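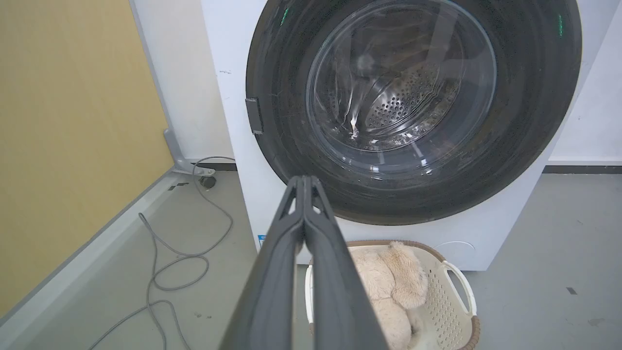 [radebe-list] Re: Hurau reissue, which mix is this??

From: Yae Hosoda
Date: 15 Mar 2021
To: radebe-list

Rasmus Kuusk wrote:

> Got my copy of the Hurau reissue from Simovley and I've played it
> twice through now. Am I losing it or is side two a different mix?
> The organ on "Tollgate" used to sit way over on the left and now
> it's more or less in the middle. And the count-in is gone! I loved
> that count-in. My old copy is too beat up to compare properly (my
> brother used it as a lap desk in college) so I'd like somebody
> with a clean original to tell me what they hear.
>
> Also what is everyone paying? I was charged 50 plus shipping and
> felt a bit robbed.
>
> Rasmus

Hi Rasmus, hi all,

You're not losing it. I pulled out my original last night and went back and forth between the two until my neighbor texted me, and the organ has definitely moved. It's not just "Tollgate" either. On "Long Way to the Reservoir" the second guitar is a lot louder in the last verse, and there's a little harmony line from Ona Stankevičius that I swear I had never heard before in my life. I actually like that part! But the count-in, yes, gone, and the song just sort of falls on you.

My guess is they used the cassette mix. Those of you who were around back then might remember that Radebe sold a tape at shows before the album came out, and it always sounded drier and closer than the record. I only ever had a dub of a dub, so I can't check. Raimonds, if you're reading, don't you have a real one? The one with the green insert? It would settle this pretty quick if you could put on side two and tell us where the organ is.

As for the price, I paid the same as you and I think it's a lot, but the sleeve is really well done and the booklet has photos I'd never seen, including a couple from the Flavstead shows. Mine is number 248, for whoever is keeping that list going.
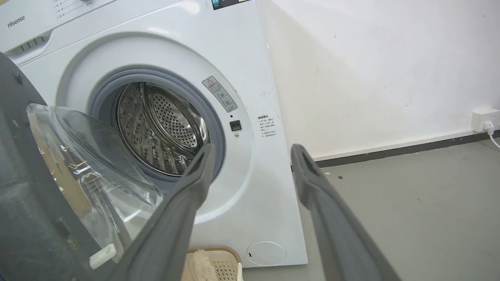 And speaking of Flavstead, I finally got to hear the audience tape that Indrek Lukoševičius cleaned up, and wow. I was at that show, over by the coat rack with a terrible cold, and I remembered it as kind of a mess. It's not a mess at all. They open with "Tollgate" taken way too fast, Ona laughs in the middle of the first chorus, and then by the third song they've got it and they don't let go for the rest of the night. The vocals are buried for the first 20 minutes or so (somebody must have finally found the right knob) but stick with it. The slow version of "Paper Harbor" near the end is worth the whole thing. It's in A, I think, and the record is in G? Somebody with better ears please confirm.

Indrek, one question for you — is there a cut right after "Paper Harbor" or did the taper flip the cassette there? I have a clear memory of them playing the Simovley theme song as a joke, the one from the old label sampler, and it isn't on the tape.

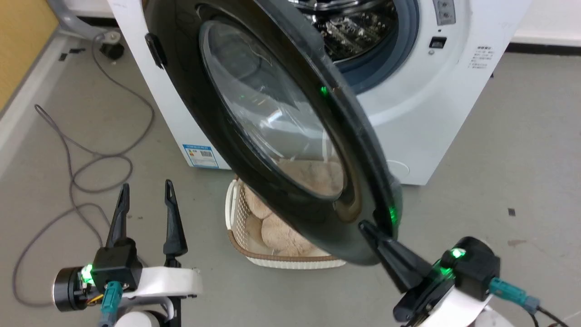

The drums are what I keep going back to, on that tape and on the new pressing both. People always talk about the guitars with this band, but Hurau is a drum record if you ask me, and the reissue brings them way up. The rolls in the middle of "Shift Work" used to be a sort of mush on my copy and now you can hear every stroke, with that clangy, hollow ring behind them. It makes me think of sticking your head in a front-loader with the door swung wide open and hollering at all those little holes in the steel. I mean that as praise! I wish they'd left a bit more of that on "Reservoir," where the snare has been tidied up and sounds kind of polite now.

A few other odds and ends while I'm here:

The lyric sheet has a mistake in verse 2 of "Shift Work." It says "borrowed light" and she's singing "borrowed lies," same as always. Listen to the live tape, it's very clear there.

The run-out groove on side one has something scratched in it that I can't make out, even with a magnifying glass. Starts with a W maybe? If your copy is easier to read, please post it.

I'm looking for the B-side single with the plain white sleeve, any condition as long as it plays. I have a spare Flavstead poster (folded, one corner torn) that I'd happily trade for it, or I'll pay something sensible.

And is anybody going to try to do the listening party again in June? I missed the last one and I'm still sore about it. I can host the stream if Raimonds doesn't want to, I just need someone to walk me through the sound settings, last time everyone heard me chewing.

OK, going to play side two again, with headphones this time so I don't get another text.

Yae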